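Projects > Outdoor Education > Terkeck Route Study

Duygu Soylu and Laiba Bangash

The study compared planned and recorded walking times on the Terkeck route, a 22 km overnight hike used for novice groups. Four groups carried full packs and camped at Grunow.

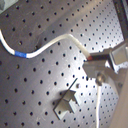

Times were logged at each checkpoint. All groups fell behind on the climb to Karakaya, by almost 2 hours in the slowest case. The January groups also took longer to break camp.

Contact: Tukero Outdoor Program | Back to top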